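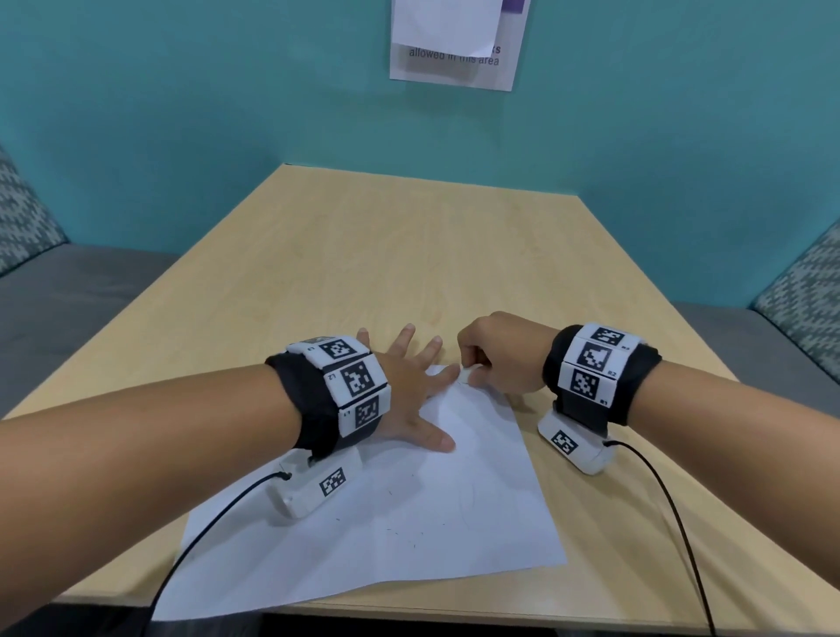

Notes on Working with Paper in the Corner Booth

Following the reorganization of the first floor at Hokstead in August, the greater part of my paper work has moved to the corner booth. Readers of this blog will recall that the previous arrangement, a long desk shared with the plotter and the mail trays, had been under review for most of the spring. The present entry records how the booth has performed as a place for drawing, marking up and preparing loose sheets, and sets out the few practices I have adopted there.

I should state at the outset that the booth was purchased as a place for lunch. It continues to be used for that purpose between noon and two, and the table is expected to be clear during those hours. Outside them it is available for quiet work, and it is during the early morning, from about 7:30, that I have found it most useful.

The table

A table intended for meals is a reasonable surface for pencil work, with certain reservations. The pale top shows crumbs and graphite dust readily, and for my purposes this is an advantage. A single crumb under a sheet will produce a hole the moment a hard pencil crosses it, and on a darker table I used to discover crumbs only in that way. I now wipe the top with a damp cloth on arrival, follow it with a dry one, and allow a few minutes before putting any paper down. The interval is spent sharpening pencils over the wastebasket.

The hardness of the surface is the principal difficulty. A sheet laid directly on it gives a thin, somewhat scratchy line, and the paper slides. Two or three sheets of newsprint underneath improve the line considerably. They do nothing for the sliding, which must be managed by hand or with tape.

For final drawings I still carry the board over from the supply room. The board is 16 inches on its short side and fits comfortably between the benches with room for a cup at the wall end. I do not recommend the larger board. It reaches over the edge toward whoever is seated, and the corners catch on sleeves.

The free hand

Some years ago I attended a short course in Aretby on drafting without instruments. The instructor, Preben Gunnlaugsson, devoted the whole of the first morning to the hand that does not hold the pencil. This was received with some impatience by those of us who had come to learn lettering. I have since come to regard it as the most practical instruction I was given.

Gunnlaugsson taught that the free hand should be opened fully, with the fingers well apart, and that the pressure should come from the whole palm. A hand held with the fingers together fixes the sheet at one point, and the paper will then turn around that point as soon as the pencil meets resistance. The open hand holds a much wider patch. It must be lifted and set down again as the work moves across the page, and never dragged, as dragging smears the pencil and warms the paper enough to make it curl in humid weather.

He was equally firm on the matter of angle. Beginners square the sheet to the table edge out of tidiness and then twist the wrist to suit. The sheet should be turned until the forearm lies comfortably, and the table may be ignored altogether. I keep most sheets at a pronounced slant for this reason, and colleagues have from time to time straightened them for me while I was away from the table.

Seating and light 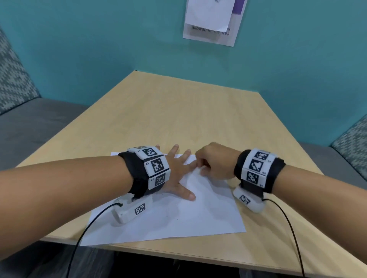

Bench seating imposes its own conditions on paper work, the chief of these being that the seat cannot be drawn in. At a desk one adjusts the chair to the task. In the booth the task must be brought to the sitter, and a sheet placed in the exact center of the table obliges a person of my height to lean. I had supposed that the cushions would be of little help in this regard, and I am pleased to correct that opinion. The zigzag-patterned ones at the back of the gray benches have proved sufficiently firm to sit against while reading, and for drawing I place one behind me and move forward by its full thickness. An additional cushion would be welcome on each side. Standing at the open end of the table, with the benches to either hand, is also perfectly satisfactory for short tasks such as folding, trimming or taping.

The teal of the wall was the subject of some discussion when the color was chosen, and I was among those who had asked for white. My concern was that a strong color close to the work would affect the judgment of paper tones. In practice I have noticed this only with cream stock, which appears a little pinker there than it does at the window. Anyone matching papers should carry the samples to daylight before making a decision. For pencil on ordinary white stock the effect may be disregarded.

Tape and erasing

Masking tape is the usual choice for fastening a sheet to a table, and I use it sparingly. A fresh piece should be pressed once or twice against a sleeve before it is applied, so that the adhesive is weakened and the fibers of the paper are not lifted when it is removed. It should be peeled back slowly, low against the surface, and away from the center of the sheet. Folding under a small tab at one end of each piece saves a good deal of picking with the fingernail later. Residue on the tabletop is to be removed the same day. I have used a soft eraser for this with good results, and have had no occasion to try a solvent.

Faint marks deserve more patience than they generally receive. The tendency is to rub hard at once over a wide area, which polishes the paper and leaves a patch that will not take pencil evenly afterward. My own practice is to press a kneaded eraser straight down, lift it, turn it to a clean face and repeat. A mark that remains after that may be left until the drawing is finished, and a surprising number of such marks are no longer noticeable by then.

Paper in present use

I continue to buy the Stavemance 929, a smooth white sheet of moderate weight, and have no complaint to make of it apart from the packaging, which splits at one end and lets the corners of the top few sheets become bent. I store the opened pack flat in a folder with the opening to the rear of the shelf. For newsprint I rely on the trimmings from the print room, and I am grateful that these are still being set aside.

Outstanding matters

The following remain to be settled. A hook or shallow tray at the wall end of the table would keep the pencils from rolling. The overhead lamp was moved when the benches were installed and now throws the shadow of my head across the upper part of the sheet in the late afternoon. I have submitted a request for a clip lamp and will report on it when it has been in place long enough to judge.

I have also been asked whether the booth might be reserved in advance. There is no booking sheet at present, and I see no need for one while the mornings remain quiet. Those wishing to use it for work of more than an hour are asked to leave a note on the supply room door – the inside of the door, please, where the others are.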